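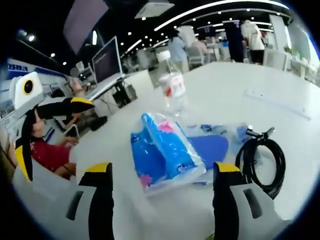

Tissues, cable, water, power strip on the white table.

Topic: What stays on the shared table?

efrei_koller
Hello all. I am Engelbert Frei, from the second floor at Brustgate. I would like to clear the shared table each evening. Tissues can stay, I think. But the black cable goes in the drawer, please, with a name on it.

gistano77
I disagree about the cable. Everybody borrows it, and in the drawer it becomes a knot in one day. Coil it and leave it.

hikum_m
Coiled is fine for me. My problem is the water bottles — I never know which one is mine. Can we write names on the labels?

efrei_koller
Good idea with the names. I have a marker pen.

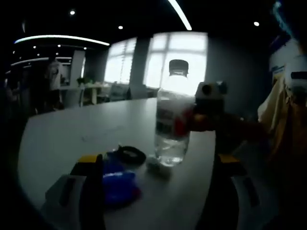
Re: Bottles and the power strip

gistano77
Names yes, but bottles should go home at night. And who needs the long power strip up there? I would put it under the table.

hikum_m
Please no, I don't want to crawl for my charger.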